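**Placement planner: approach height for divided organisers**
Dulisano Software Forum > Manipulation > Planning and control

**bench_admin_2**
16 Jan 2022

Members are invited to comment on a proposed change to the Kindeck placement planner before it is merged. At present the planner treats each section of the desk organiser as a plain box and approaches from directly above. The proposal replaces this with a tilted approach, in which the held item enters at an angle and is brought upright only after its base has passed the front divider.

The yellow labels on the organiser remain the reference for naming target sections. The small container with the blue lid is the item of most concern, as its target lies close to the bottle.

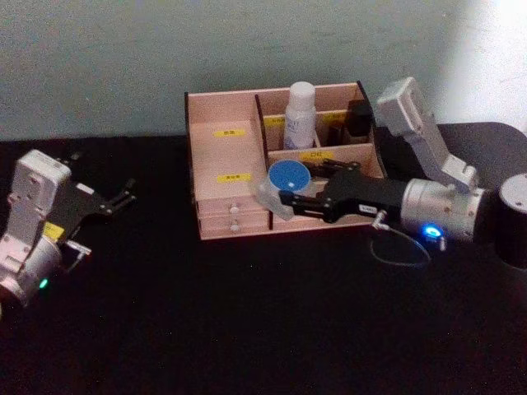 **tarn_lowe**
I would ask that the merge be delayed. The tilted approach relies on the grasp pose being correct to within a few millimetres, and the pose estimate is taken once, at pick-up. Any slip in the fingers after that point is invisible to the planner. The vertical approach is slower but forgives such errors.

**bench_admin_2**
The concern is noted. The logs held in Jurnel cover 3271 placement attempts under the vertical approach. Of these, 1055 were stopped by the force limit before release, and most of the stops were contact between a finger and a divider. It is difficult to describe that behaviour as forgiving.

**tarn_lowe**
Were those stops sorted by item? Taller items ought to be reported separately. A bottle and a small container do not fail in the same way.

**bench_admin_2**
They were not, and the table will be reissued with that column added. Tall items also raise a separate matter. When a bottle is held at its middle, the lower part extends well beyond the fingers, and the collision model must include it. 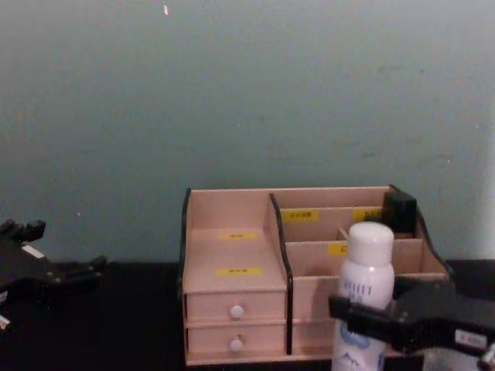 The present release of Zervas attaches the held item to the gripper model as a sphere. The proposed branch attaches a capsule fitted to the item instead, which adds 50 ms to each planning call. The timeout should be raised accordingly in the shared configuration file:

`plan_timeout_ms: 93` becomes `plan_timeout_ms: 143`

**quillfen**
I support the capsule and remain doubtful about the tilt. Could the two be merged separately? They touch different files, and the capsule would help the vertical approach as well.

**tarn_lowe**
Agreed. I withdraw my objection to the capsule. On the tilt, I maintain that a second pose estimate is required after lifting.

**bench_admin_2**
The request has been divided into two. The capsule change is open for final review. The tilted approach will stay on its branch, switched off by default, and will be considered again in May with the sorted table and a second pose estimate. Comments on the branch should be posted under the new request and not in this thread.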